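去看了一次机器人开放日，回来絮叨几句

2023年9月14日 作者：慢火小灶

上周我请了半天假，坐了四十多分钟的车，跑到城东去看 Hotstead 实验室的开放日。起因很简单，一月份的时候朋友转给我一个报名链接，说你不是老抱怨没人洗碗吗，去看看人家怎么让机器干活。当时名额满了，我就一直惦记着，这回总算排上了！

先说地方。Hotstead 在一栋旧厂房改的楼里，门口的牌子小得可怜，我绕了两圈才找着。进门发一张贴纸，再发一张折页，上面印着当天的安排：上午是讲解，下午是演示，中间有茶歇（小饼干很好吃，我拿了三块，不好意思）。每一场只放16个人进去，所以不挤，谁都能凑到跟前看，也谁都能问问题。我前面一位大爷问得最起劲，从电机一直问到电费，讲解的小姑娘一点儿不嫌烦，我在旁边跟着听了个够。

上午讲的是他们手头的项目，叫 Altlow，说白了就是教机器收拾厨房。我原以为会看到一个人形的大家伙端着盘子走来走去，结果讲解的人先拿出来的是一个手持的夹爪，人握在手里，像用一把大号的夹子那样去夹东西，上面带着相机，把每一次动作都录下来，以后拿去给机械臂学。她说光是碗碟这一类，他们就录了3000段，还嫌不够。我听了心里直感叹，我妈教我洗碗大概只教了一遍，剩下的全靠挨骂。

夹爪的手指是两根对着合拢的，指尖贴了一层有纹路的垫子。我问为什么不用软一点的，比如硅胶手那样的，她说试过好几种，软的夹得稳，可是放下的时候拖泥带水，碗会跟着歪一下。垫子用久了边上会磨毛，隔一阵就得换。这些小地方我特别爱听，比看宣传片有意思多了。另外他们有一套叫 Khurana 的软件，专门用来整理录像，哪一段夹歪了、哪一段手抖了，都要挑出来另放。挑录像的活儿还是人来干，听说最多的一天看了375段，想想眼睛都疼。

下午的演示我站在靠右边的位置。内容其实很朴素：把碗拿起来，换个地方，放下，再拿。可是看着看着就入迷了。碗这东西，我们一天摸多少回，从来没想过它难拿在哪里。边是薄的，里面是滑的，还是弧形的，灯一照到处反光，相机很容易看花。平的盘子反倒省心。讲解的人说，他们最早老想着从底下托，后来才改成直接捏碗边，两个指头一里一外，对准了再合。

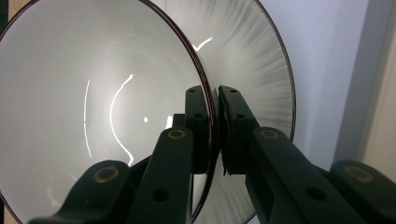
后来轮到我们自己上手，每人试40秒。我前面那位大爷稳得很，一夹一个准，大家都给他鼓掌。到我就露怯了，手一握上去才发现眼睛和手不在一个地方，明明觉得对准了，合上去却是空的，第三回才夹住。夹住的那一下真高兴啊，跟小时候在游戏厅夹到娃娃一模一样。工作人员在旁边安慰我，说新来的同事头一个礼拜也这样，后来就找着感觉了，我姑且信了。

临走的时候还看了一眼 Tralgate 的展桌，他们是给 Hotstead 做零件的，桌上摆了些轴套、小支架，可以拿起来摸。我摸了半天，问能不能买一个回家当摆设，人家笑着送了我一个报废的轴套，现在放在我书桌上压便签。

回家的路上我一直在琢磨，这东西什么时候能真的进我家厨房。问过讲解的小姑娘，她没给准话，只说先把碗拿好再谈洗。我倒觉得这个回答挺实在的。到家一看，水池里泡着早上的两个碗，我卷起袖子洗的时候，特意学着夹爪的样子用两根指头捏着碗边，结果差点摔了一个。

下次开放日听说要演示叠毛巾，报名开了我再来说一声。

评论

豆腐脑要咸的：小饼干是什么味道的？这个比较重要。

半夏：我家洗碗机都塞不下大汤碗，看来还是得等机械臂。想问下小孩能进吗？

慢火小灶 回复 半夏：能进的，那天就有两个小朋友，上手的时候要大人陪着。饼干是黄油味的，楼上也一并回了！

老陈醋：同款手残，夹娃娃从来没夹到过，叠毛巾那场求喊我。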